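Clarau bath pouf, white and blue

I've stocked these in the shop since August and I still keep one by my own bath, so I'm hardly neutral! It's a big ruffly thing in fine nylon net, white on the outside with powder blue tucked inside, and there's a little pale blue ribbon loop for hanging it up. One squirt of shower gel goes a surprisingly long way (I was using far too much before).

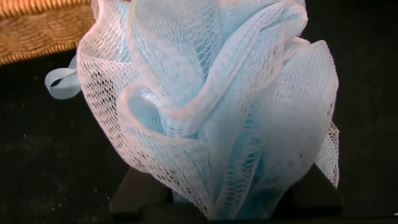 Aino Laitinen: Mine went a bit flat after a month, but a good shake under the cold tap and it fluffed up nicely again. Would buy the blue one twice.

Thanks Aino! Do squeeze it out well after your bath and hang it somewhere airy, well away from the wet corner where the shampoo lives.

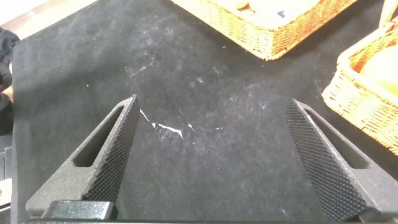
Wash it by hand in warm soapy water every week or so, no bleach please, and swap it for a new one after up to 7 weeks if you use it daily. Postage is the same however many you order, so it's worth going in with a friend. Item no. 1298, 29 left on the shelf.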